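Squeezing soft bottles with a homemade hand-held gripper

Grultby, step 4 of 6. Updated Thursday, December 4, 2025

By now you should have the two fingers on their base plates and the trigger linkage moving without rubbing. If it still rubs, go back to step 3. Everything after this gets worse if you ignore it.

The usual advice is to test with a wood block. I don't think much of that. A block tells you the fingers close, and you knew that already. Use a drink bottle with thin walls. They give way before you notice you're pulling too hard, and half the builds I've seen posted as "gentle" crush them.

1. Stand the bottle on the bench with the cap off. A sealed bottle pushes back and flatters your gripper.

2. Open the fingers fully, come in from above, and close on the body at the height of the label. The shoulder is stiffer and the fingers ride up it.

3. Close slowly until both fingers touch. If one lands first, the linkage is uneven. Shim it now.

4. Squeeze a little more and watch the rim.

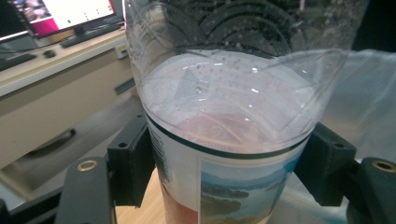
A rim that goes slightly out of round is fine by me. A rim that folds means the return spring is too weak to warn your hand, so swap it for the next one up. Gaspard Mallet swears by rubber pads at this point. I tried them for a week and got a gripper that held too well and wouldn't let go cleanly. Maybe his rubber was better.

5. Lift the bottle an inch, hold, set it down. Repeat until you're bored. The Flurnamach plans claim 100 lifts without a slip, but they don't say with what bottle or how full, so I'd treat that as decoration.

6. Check the finger screws. Mine had backed out a quarter turn. Threadlocker fixed it, the removable kind.

Do all this with a drink you don't mind wiping up, and move your keyboard first.

Anitha Mudaliar asked whether a force sensor would save all the fiddling. I doubt it. You'd still have to decide how much force is too much, and you'd be back to watching the rim.

Step 5 covers the camera mount. Leave the trigger cover off until then, as the cable has to pass behind it.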